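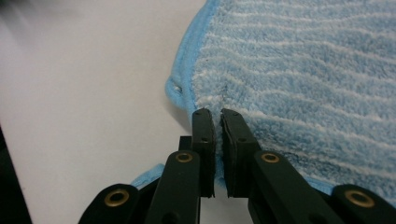

Ferkus老爷车维修行扩建车间启用

2018年6月30日，老爷车修复企业Ferkus在Bristen的新车间正式启用。新车间面积700平方米，设有14个工位，其中7个用于车身钣金和喷漆，其余用于发动机、变速箱及内饰的修复。

该公司原有厂房位于Collado，今年3月起陆续将设备迁出。旧址今后只保留零件仓库和接待窗口，车主仍可在那里预约检查、领取配件。已经送修的车辆由公司统一转运，不另收费。

公司介绍，自开业以来共完成363辆车的修复，以上世纪六七十年代的双门轿车和敞篷车居多。由于不少车型早已停产，原厂件难以买到，新车间专门划出一块区域，用来加工镀铬饰条、木质仪表板和门锁等小件。木料由Jutatwood供应，双方的合同今年春天续签。

漆面护理业务也一并迁入新址，包括手工清洗、抛光和打蜡，收费标准不变。完整修复的工期视车况而定，车主须先把车送来检查，再由技师出具书面报价。

新车间周一至周五营业，周末只接待已预约的客户。门前道路较窄，公司提醒用拖车送车的车主从北侧入口进入，并提前一天电话告知车辆的长度和重量。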